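Pasano damask bedspread, cream – review

Bought in May to replace a Gemik quilt that had gone thin. I paid $69 for the queen size. The fabric has a satin feel and a floral and leaf pattern in the same cream as the background.

It creases. I do my folding on the bed, so I see it every laundry day.
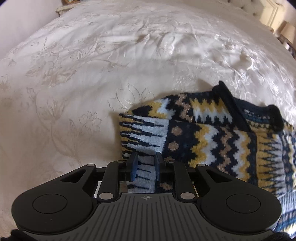

Washing is simple: cold, gentle cycle, line dry. After six washes the seams are fine and the color hasn't changed. It is slippery, though, and a stack of T-shirts will slide if you sit down next to it. Heavier knits stay put.

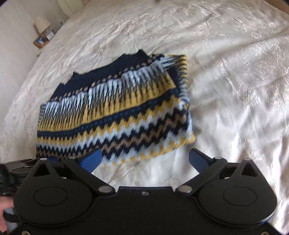

Folded fair-isle sweater on the cream-white bedspread.

The Liew version costs nearly $13 less but was too short for our mattress. I would buy the Pasano again – on sale.

Arlindo Barbosa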